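Home | Products | Guides | Spares | Contact

Wotell front-loading washers – set-up guide
Last updated 5 Jan 2021

Section 3: Loading for the first time

Complete Section 2 before you start. The transit bolts must be out and the drain hose fixed.

3.1 Open the door as far as it will go. Look inside the drum and take out any papers or loose parts.

3.2 Bring the washing to the machine in a bucket or basket. A low stool underneath saves bending.

Note: the bubble wrap on the front panel may stay on until the machine is in its final position – keep it clear of the door opening.

3.3 Sort by colour. Dark clothes should go in together. Empty all pockets and close any zips.

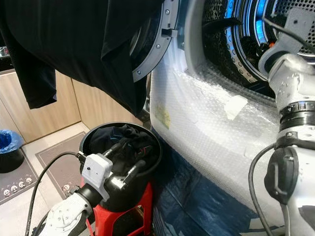
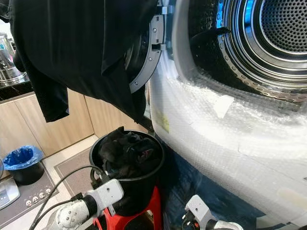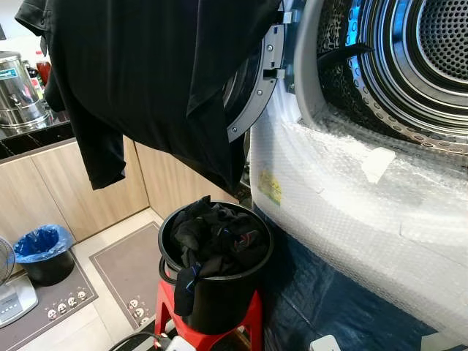 Dark clothes at the machine, door open and wrap still on the front.

3.4 Put garments in one at a time, large items first. Shake each one out before it goes in.

3.5 Leave a gap of 10 cm between the top of the load and the top of the drum.

CAUTION: Do not hang heavy or soaked items on the open door. The hinge can bend and the door will no longer seal.

3.6 Check that no cloth is caught on the door seal or the latch hook. Push the door until it clicks.

3.7 Wait 2 seconds, then choose a programme. The door lock light comes on when the wash starts.

Drum light

The light goes off when the door is shut. If it stays on, open the door and close it again – more firmly this time.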